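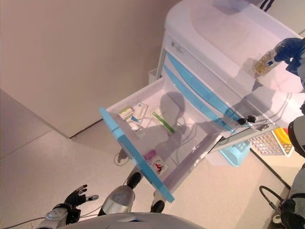
Head view, cart task: top drawer open, capsule bottle in the right hand.

tarngate_lab
We trained the Dranine policy on 444 teleop demos. With the wrist views it finished 98 test runs. Head view only, it finished 37.

alcaraz
Out of how many? And same drawer layout each time?

tarngate_lab
Some 4000 across both, layout shuffled. The wrist view is mostly fingertips and tabletop
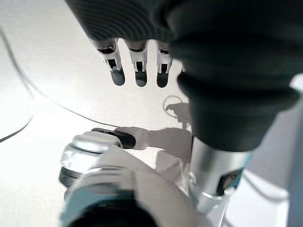
and the policy still gets more from it than from the head view.

drilivance
I don't buy it. Those are low rates either way – I'd want more seeds first.

alcaraz
Same. Post the split per setup.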